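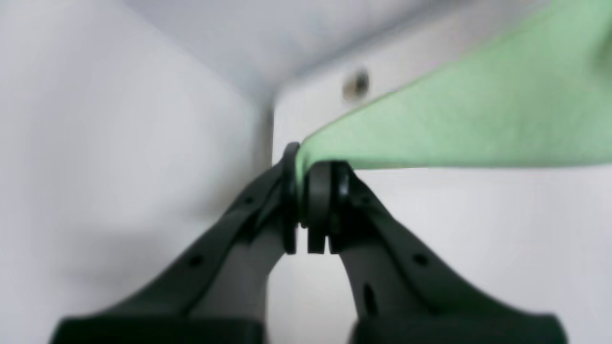
February, Wednesday, started after lunch

Linen day. Pulled all the pale green cloths out of the cupboard and sorted them on the long bench. Half had been put away folded in quarters and the other half rolled, so the stack kept sliding over. From now on everything gets folded in thirds lengthwise, then in half, with the fold facing the door.

Washed the first load warm with no softener. Marcelino Andrade reckons softener is why the last batch smeared the glass when we wiped down, and I think he's right. Hung that load on the rack by the window and put the second one in the dryer on low to compare. The dryer load came out with the hems curled. The rack load took most of the afternoon but the edges stayed flat, and flat edges are what we want for folding. Rack only from here on.

Three cloths had hems coming undone. Two can be restitched, the other is too thin in the middle and has gone in the rag tub under the sink.

Cupboard:
- wiped the shelves and back wall with plain water, then dried them
- moved the spray bottles down to the floor tray, one had leaked
- cloths on the middle shelf, towels above
- Marinho box is still on the top shelf, labelled now, contents not checked

Tried picking up by the edge again as well. With the cloth hanging, it's easier to take it close to a corner, let the weight settle, then find the second corner by running along the hem. Grabbing the middle of a side just gives you a bunch that has to be shaken out.

Reorder: Flotari cloths, pack of 30, code 758 on the old docket. Same colour if they still have it. Don't get the Irnia ones again - they shed lint for weeks.

To do: restitch the two hems, find the missing lid for the rag tub, ask Marcelino whether the grey towels are ours or belong to the front office.

Contact the workshop | © Biker Workshop Notes | Back to top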